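Opening

Hi everybody, thanks for coming in so early on a Wednesday. Grab the coffee now, it's better than what you'll get at the break!

So, Dretville. Show of hands, who has slept there? (wait, look around) Okay, and who has driven through it on the way to the lake? Yeah. That's my whole talk, really.

The drive-through problem

We have 92 rooms in town and most of them are full in July. Come October I can walk down Main Street and wave at every guest by name. The old plan was to buy a bigger billboard. We did that, it cost us plenty, and people admired it at 50 miles an hour.

(pause for the laugh, if there is one)

What we tried instead

We asked people at the Grurkness ferry dock where they were headed next. 300 of them stopped to talk to us, bless them. The answer I kept hearing was "wherever the kids will eat lunch." So we put out a little lunch map with the three stops on the Pettigrew trail, and we left 700 copies on the ferry. Gone by the weekend.

Mention the reviews here. Guests started writing about the pie and the trail before they wrote about the room, and I was thrilled.

Booking through Astix

Keep this short, the Astix folks have their own session after lunch. Just say: one link, all the small inns on it, and please update your own calendar!

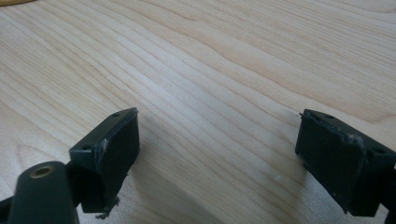
What I'd like from you

Take a stack of maps home. Tell me which lunch stops are closed on Mondays, my list is a mess. And if you run an inn with fewer than ten rooms, come find me at the break, I'm in the green jacket.

Questions

Leave ten minutes. Somebody will ask about parking.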